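Home | Posts | Tinkering | About Me | Search

Teaching day, part two

So I promised I'd write up the fruit thing properly, and then May got away from me. Sorry! Quick catch-up if you skipped part one: we're showing the arm how to put fruit in a tray, over and over, by steering it ourselves, and the recordings become the lessons it learns from. We do it in a living room setup, with cushions and everything, and yes, I have opinions about the cushions.

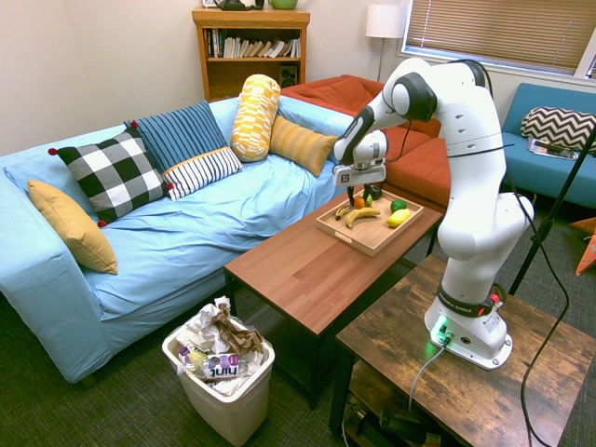
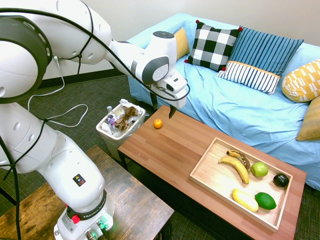
Our goal for the Sonditetti project is 870 clean demos. I'd done 200 before I stopped gripping the controller like a steering wheel on ice. My early ones are pretty ugly. I'd come down over an orange, lose my nerve, back off, come down again, wiggle, and then grab it. Mamta Nigam watched a few of those and told me the robot was going to learn to be nervous, and she's right, it copies everything (including the wiggle).

Her advice was to decide on the grasp before touching anything. Look at the fruit, pick your angle, go. If you miss, throw the take away and reset. I hate throwing takes away, but I got a lot smoother once I quit trying to rescue bad ones.

Round things are easy, mostly. Bananas are where I lose my patience. You want to come across the middle of the curve with the fingers turned to match, and turning the wrist by remote while also watching the height is a lot for my brain before coffee. I had a streak of 11 good bananas in a row and I told everyone at lunch.

We also tried the other way, where you hold the arm and walk it through the motion by hand. I loved it! You can feel when you're about to bump the table. The catch is that your own arms end up in the camera view, so for this batch we went back to remote.

Next up is moving the tray between takes, a little turn here, a few inches there, so it doesn't just memorize one spot. Mamta wants 500 of those before we train anything. I'm bringing snacks.

We use cookies to remember your settings. Accept | Manage

Recent posts
Teaching day, part one
Barros controller: my thumbs have thoughts
Weekend trip to Plokunville
Why I renamed all my Standinum folders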